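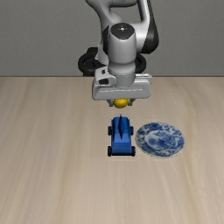
Warnwood: the tabletop cell, how to set it up and how to keep it running

Sun 21 April
By Paraschiva Marinescu

Hi! You've probably landed in this folder because somebody told you to "just start Warnwood" and it didn't start. Or it did start and the arm shot off through the table. Both happen, both are fixable, and most of what I know about fixing them is in this file.

Warnwood is one simulated cell: one arm, one gripper, one wooden table, a gray wall behind it and a few small things to pick up (yellow ball, blue toy car, blue-and-white plate). We use it to try out pick and place before anything goes near the real arm at Fundent. There are other cells in the Losari repo, and I don't look after those, so please don't assume the settings carry over. I've watched people copy the whole config folder across and lose an afternoon to it.

What's in the folder

cell.yaml has the arm, table and wall, and where they all sit
objects/ has one subfolder per object, with the mesh you see, the collision shape, mass and friction
gripper.yaml has finger limits, closing speed and grip force
check.py runs the startup checks
runs/ is where saved runs go (it isn't tracked, so back up your own!)
notes.txt is my running log of what broke and what I changed, newest at the top

Setting it up from scratch

1. Clone Losari into a path with no spaces in it. I know, I know. The mesh loader chokes on spaces and I haven't had the patience to go in there.

2. Copy cell.yaml.default to cell.yaml and edit the copy. If you edit the default, the next pull will give you a merge conflict and you'll have to ask me which half was right.

3. Set the physics step rate. I leave the solver at 36 iterations. It used to be lower and the ball would slowly sink into the fingers while the arm was moving, then pop out sideways. If your machine is struggling, turn the render quality down first and leave the solver alone.

4. Run check.py. It loads the table, then the arm, then each object by itself, and moves the gripper from fully open to fully closed with nothing between the fingers. There are 17 checks and you want all of them green. A yellow on "mesh normals" for the plate has been there forever and is harmless.

5. Only now start the cell with the viewer open. Let everything settle before you send a command. The car gets dropped onto its wheels from slightly above the table, and if you grab it mid-bounce you'll get a grip you can't reproduce.

Home pose

Home has the wrist pointing straight down over the table with the fingers clear of everything. The joint angles are in cell.yaml under home. Please don't "tidy" them to round numbers. Ottavio Rinaldi did that once, with the best intentions, and the wrist ended up tilted just enough that every pick landed on one finger before the other. It took us two days to spot it, mostly because the picks still worked on the ball and only failed on the car.

If you need another starting pose, add a new entry beside home and call that one in your script.

Looking after the gripper

The gripper is where nearly all of my time goes. The fingers are short, so the housing comes down pretty close to whatever you're picking, and anything tall sitting next to the target is at risk of getting whacked. The fin on the blue car is the usual victim. When you write a new layout, look at the space under the whole housing as well as the space under the fingertips. The housing is a good deal wider than people remember!

Grip force: the default is fine for the ball. For the car, drop it a notch, otherwise the solver pushes the fingers into the body and you see a kind of buzzing in the joint readout. For the plate I don't have a number I trust. It lies flat, the fingers have to get hold of the rim, and I'd call it unsolved in this cell. If you get a reliable plate grasp, please, please write it down in notes.txt.

Closing speed: slower than you'd like. When the fingers come in fast they hit the ball a step or so apart and it rolls. I've had a ball leave the table entirely.

Finger friction: both fingers need the same value. They're separate entries in gripper.yaml and it's really easy to change one and forget the other (guess how I found out). The check script compares them now and complains if they differ.

The objects

Each object has two shapes, the one you look at and the one the physics uses, and those can drift apart when somebody re-exports a model. Signs of drift: the fingers stop short of the surface with a visible gap, or they go into it. Turn on the collision overlay in the viewer and compare them. If they're off, fix the collision shape and leave the pretty one alone.

Ball. A plain sphere. Add a little rolling resistance or it never stops moving after a place. I keep the value in the object folder with a comment next to it.

Car. The collision shape is a handful of boxes plus four wheels. The wheels are locked by default. You can free them with wheels_free, and then the car rolls away when you nudge it, which is fun for about a minute and then very annoying if you're trying to pick it up. Put it back to locked when you're done, please.

Plate. The collision shape is built from wedges so that the rim stays raised. Don't swap it for a single convex hull. The hull fills in the middle and anything you place on the plate floats above the pattern. It looks haunted.

Spacing between objects matters too. The car and plate can sit very close together, and that's allowed, but their collision shapes mustn't overlap at the start. When they do, the solver shoves them apart in the first step and your layout isn't your layout anymore. check.py tests for that in the default layout only. For your own layouts run it with the layout name after it.

Repairs I've had to do more than once

Arm falls limp on start. The controller hasn't attached. Nine times out of ten cell.yaml points to an old arm file name. Fix the path and restart the viewer too, a reload isn't enough.

Arm goes through the table. Table collision is off. Somebody turned it off to speed up a batch and saved. Look for table: collide: false.

Ball stuck to the fingers after opening. There's a leftover attach constraint from a scripted grasp. Call release_all before you open. I'd like to get rid of attach altogether and use friction for everything, but some older Losari scripts depend on it.

Table looks black. The wood texture didn't load. Physics is fine, carry on with your run and sort the texture path out later.

Everything runs, but results differ from mine. Check the solver setting, then the closing speed, then whether you're on Foley or on your own machine. Foley is our shared box and it has an older physics build. I keep meaning to upgrade it. My target is June, after the current batch is finished, and until then please compare Foley runs only with other Foley runs.

My weekly routine

I pull, run check.py, and then run the standard ball pick on Foley overnight, 146 times with the ball starting in slightly different spots. In the morning I skim the failures in the viewer. I'm looking for a new kind of failure more than a change in the score. A few slips at the edge of reach are normal. If I see the fingers buzzing, or the ball jumping at first contact, I go back through whatever changed in gripper.yaml and undo it one line at a time.

I also clear out runs/ on Foley when the disk gets full. I'll message the channel first, but if you've got something in there you love, copy it somewhere else.

Changing things

Small fixes: just open a merge request and tag me. For anything in cell.yaml or gripper.yaml, run the overnight pick first and paste the result into the request, along with which machine you ran it on. For a new object, include the visible mesh, the collision shape and the mass, and tell me where you got the mass from. "Felt right" is an acceptable answer as long as you say so.

Ottavio covers for me when I'm away. He's faster than I am with anything about the arm controller, so go to him first for that even when I'm around. Object and gripper stuff comes to me.

Still on my list: a plate grasp that holds, a check for custom layouts that runs automatically, and getting that loader to accept a space in a path.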